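Larkura opens staking withdrawals and publishes its first reserve report

MEDIA RELEASE

For release in August

Larkura, the digital asset savings platform operated by Wernum, has today opened unrestricted withdrawals from its staking product to all account holders in Australia. The notice period, until now 28 days, is removed for every balance under 800 dollars and shortened for balances above it. The company has also published its first reserve report, which can be read by anybody without opening an account.

The change follows a trial with 613 customers who agreed to use the new withdrawal queue before the general opening. Of these customers, 556 made at least one withdrawal during the trial period. Larkura used the results to set the size of the liquid reserve, which is the part of customer assets kept unstaked so that requests can be paid without waiting for the network to release coins.

"In a falling market, the customers ask us first one question, and it is when they can have their coins back," said a spokesperson for Wernum. "We did not have a short enough answer to it. Now we have a better one, and it is written in the terms of the product."

What changes for customers

Withdrawal requests under the threshold will be placed in the queue at once and paid in the order they were received. Requests made before 3 pm are normally processed the same afternoon. Larger requests will be paid in two parts: the first part from the liquid reserve, and the remainder when the network has released the staked coins. The customer sees both amounts on the screen before confirming.

Rewards continue to be credited until the moment when the request enters the queue. No fee is charged by Larkura for a withdrawal, but the network fee remains payable by the customer and it can vary during the day. 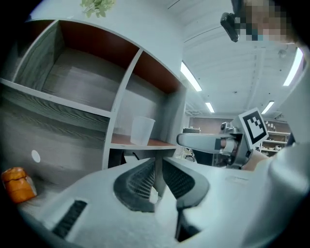
Customers who prefer to leave their coins staked do not need to do anything. Their current reward settings, including automatic restaking, will stay as they are. Those who had already given notice under the old terms will be moved to the new queue and will keep their place according to the original request.

About the reserve report

The report lists the assets held for customers, the amounts owed to customers and the share which is staked at the time of the snapshot. It was prepared with Dilby, a bookkeeping practice specialised in digital assets, and the wallet addresses are included so that readers can make their own check. Dilby has not given an opinion on the future value of any coin, and the report should not be read as an audit of Wernum as a whole.

Lungu, the custody provider of Larkura, keeps the staked assets in wallets separated from the company's own funds. The arrangement with Lungu is not changed by this announcement — only the rules for releasing coins to customers are different.

Larkura intends to publish an updated report every quarter. A version with explanations in plain language is in preparation, after several customers in the trial found the tables difficult to follow.

Important information

Digital assets are volatile and their value can fall sharply. Staking rewards are not guaranteed, and withdrawal times may be longer when the network is congested. This release is general information only and does not take into account the objectives or financial situation of any person. Please read the product terms before making a decision.

Media enquiries

Wernum Media Office, through the press page on the Larkura website. Copies of the reserve report and the revised terms are available on request.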